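**Re: Learning the tin whistle as an adult – where do I start?**

**pumine_player** wrote:

So I'm forty-something, never played anything, and last August I heard a session in a pub in Emudgate and it got stuck in my head for good. Bought a whistle in D the next morning! I can get through two tunes now, slowly, but the high notes squeal like a kettle. Is that me or the whistle?

---

**viola_melis** wrote:

Welcome!! It's mostly you, and I mean that in the nicest way – it was mostly all of us. Blow a little harder going up, and check that your fingers are covering the holes all the way. The ring finger on the lower hand is the usual leaker. Play long, boring notes for the first few minutes of every practice and you'll hear the difference in a couple of weeks.

---

**Tijani** wrote:

> It's mostly you

Disagree, a bit. Some cheap whistles have a rough edge on the blade and will screech no matter who's blowing. I had one that got better after I put poster putty in the cavity under the mouthpiece. Free fix, takes two minutes, try it before you blame your lungs.

---

**viola_melis** wrote:

The putty thing is real, I'll give you that. I still wouldn't mess with the whistle in the first three months. You end up tinkering when you could be playing.

---

**somico77** wrote:

Learn by ear!! Please!! Sheet music is fine for reminding yourself how the B part starts, but the swing of a jig isn't on the page. I slow recordings way down and loop 7 notes at a time (or fewer, if it's a nasty bit), and it sticks so much better than anything I ever read off paper.

---

**Tijani** wrote:

Ear learning is great if you grew up with music in the house. I didn't, and reading got me going a year sooner. There are binders with 500 tunes in them floating around and I love mine. Use both.

---

**pumine_player** wrote:

OK, putty is in, long notes are happening, and the squeal is down to maybe one note in the scale. I'm so happy. My neighbor probably is too. Next question – how do you all fit practice in around work? I keep meaning to and then it's bedtime. 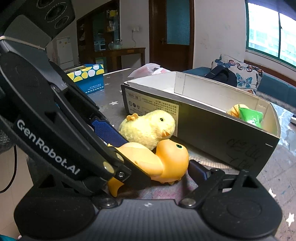 *Blue pads, black gripper.*

---

**somico77** wrote:

Leave the whistle out where you'll trip over it. Mine lives next to the coffee maker and I get a tune in while it brews. Ten short goes beat one long one.

---

**viola_melis** wrote:

Yes to this. Also, Ariel Dela Peña runs a slow session in Emudgate, easy tunes at half speed, and beginners are very welcome. You can sit out anything you don't know and just listen. I went for a whole season before I played a note, and I loved it.

---

**pumine_player** wrote:

A slow session sounds perfect, thank you! Do I need to bring anything besides the D whistle?

---

**viola_melis** wrote:

Just the whistle. I'll be the one with the green fiddle case, come and say hi.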